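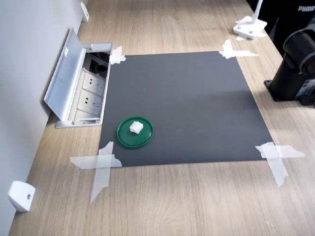
Gestión de Alojamientos Turísticos
Tema 5. El apartamento de temporada: oferta, ficha y atención al huésped

Profesor responsable: Yoshinori Kikuchi

5.1. Delimitación

A efectos de esta asignatura se entiende por apartamento de temporada la vivienda amueblada que se cede completa, por días o semanas, con servicios limitados de limpieza y recepción. Quedan fuera del tema los apartahoteles, tratados en el tema 4, y el arrendamiento por habitaciones.

5.2. La ficha del alojamiento

La ficha es el documento que el huésped consulta antes de reservar y al que se remite en caso de reclamación. Debe recoger, como mínimo:

Capacidad máxima y distribución de camas.
Superficie útil, con la terraza indicada por separado.
Planta, existencia de ascensor y número de escalones hasta la puerta.
Distancia a pie hasta la playa o el centro, medida por el recorrido real.
Horario de entrada y de salida.
Importe de la fianza y plazo de devolución.

Las expresiones «vistas parciales» o «a un paso del mar» no sustituyen a los datos anteriores.

5.3. Caso práctico: Residencial Parsa

El Residencial Parsa, situado en el municipio costero de Iltwood, consta de 44 apartamentos gestionados por la empresa Cendska. La fianza es de 200 euros por estancia. El establecimiento recibe más de 3.000 huéspedes al año, con una ocupación muy desigual entre mayo y el final del verano. Las reservas se tramitan a través del portal Plulaneo, que cobra comisión al propietario.

Las reclamaciones del último ejercicio se concentran en dos puntos: el ruido de los locales del paseo y la entrega de llaves después de las 22:00. En ambos casos la ficha guardaba silencio. El alumno deberá redactar de nuevo los apartados correspondientes y proponer un procedimiento de llegada tardía.

5.4. Huésped habitual y huésped de paso

Quien repite estancia conoce el edificio y suele solicitar la misma unidad. Conviene registrar esa preferencia y confirmarla por escrito antes de abrir el calendario al público general. El huésped de paso, en cambio, requiere instrucciones de acceso completas y un teléfono atendido.

5.5. Trabajo del tema

Extensión máxima: 2.000 palabras, sin contar anexos. Se entregará en la secretaría del departamento antes de las 14:00 del último día lectivo de mayo. No se admitirán entregas por correo electrónico.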